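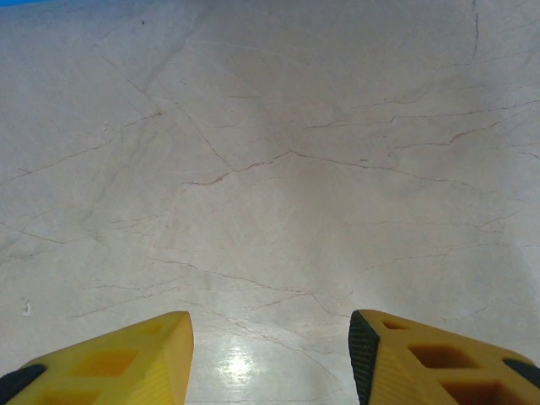

# Let people call home for free

My cousin spent 14 months in the Bretden county jail waiting for a trial date, and what I remember most is the phone bill. We had a spreadsheet for it (my aunt is a spreadsheet person). By February the total had hit $1598, and that was with all of us cutting calls short and talking like auctioneers.

I know, I know, jails cost money to run. I've heard it at every county meeting I've sat through. But a phone call is about the cheapest decent thing a jail can offer, and we've decided to charge the families for it, most of whom haven't been convicted of anything either!

The Bretden jail holds 433 people on a typical night. A lot of them are there on bail they can't make, so they're legally innocent and also, as far as the phone company goes, a captive market. The county gets a cut of every call. I don't think anybody on the board is a villain, but when a budget line depends on my aunt feeding money into an account, that line tends to get renewed.

Hemant Upadhyay, a public defender over in Dolan, put it to me another way. His clients use up their calls on their kids and then have nothing left for lining up a job or a place to stay. "Then they stand in front of a judge with no plan," he told me, "and the judge asks why there's no plan."

Dolan made calls free last year, 30 minutes a day per person. The sheriff there was against it and now says he'd keep it, mostly for the sake of quieter evenings. The county pays a flat rate and that's that.
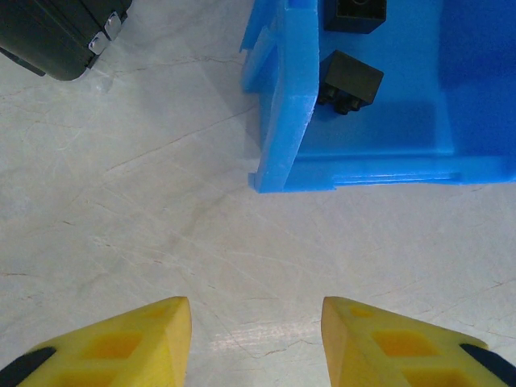 *Pale tabletop, faint veins and all.*

People tell me free calls would get abused. Maybe some would! They're recorded now and they'd be recorded then. I'd also point out that $100 used to buy us less than a month of hearing that my cousin was okay, and I'd call that an abuse too.

The Bretden contract comes up for renewal this spring. I'll be in the second row with my aunt and her spreadsheet, and we'd love some company.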